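Larndale Institute of Design
Search this site Search Clear

Interior Environments II
Handout 4: Ceilings, Lighting and Partitions in Converted Workrooms
Course leader: Mervyn Horrocks

This handout accompanies the February lecture on converted industrial interiors. Students are expected to have read it before the studio session and to bring a copy with them. The drawings referred to in class are held in the Vidmar reading room and may be consulted at the desk.

1. The ceiling as a finished surface

In many converted workrooms the underside of the roof is left exposed. Profiled sheet is common in buildings of this type. When it is painted white, the ridges remain legible and give the room a direction, which the plan should acknowledge. Long tables set parallel to the ridges tend to make a room appear deeper. Tables set across them break it into bays.

A ribbed surface reflects light less evenly than a flat one. Students preparing reflected ceiling plans must draw the direction of the ribs and label it. Plans submitted without this information will be returned.

2. Mixed light sources

Few workrooms are lit by a single type of fitting. Tubes are often retained from an earlier use of the building, and disc lamps are added later over areas where people gather or sit. The result can be serviceable, but the two types should be recorded separately in the survey - position, shape and mounting for each.
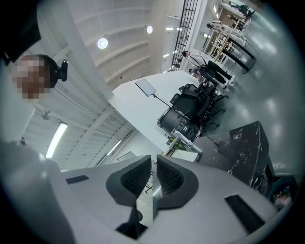 The survey should also record the level of light at the work surface. For the exercise set this term, the target is 600 lux on the table top, measured at 2 points for each table and entered on the Drurkel survey sheet. Readings are to be taken with the window blinds closed. Where the readings at one table differ widely, the student should note which fitting is nearest and whether furniture or a partition stands between.

3. Open partitions

Metal grids and railings divide a room without closing it. Against a pale wall, a black grid reads strongly and becomes part of the composition whether or not the designer intended it. Its spacing should be measured and drawn to scale. Solid screens are treated in Handout 5.

4. Floors and furniture

A light floor helps to return light to the lower part of the room. Dark table legs will stand out against it, and crowded legs can make an orderly layout look confused - consider this when selecting frames from the Marnine catalog.

Assessment

The survey carries 38 marks. A further 10 marks are given for the written commentary. Work is to be handed in at the studio office by noon.

Shares 2 Comments 0

This site uses cookies to improve your visit. Accept Manage settings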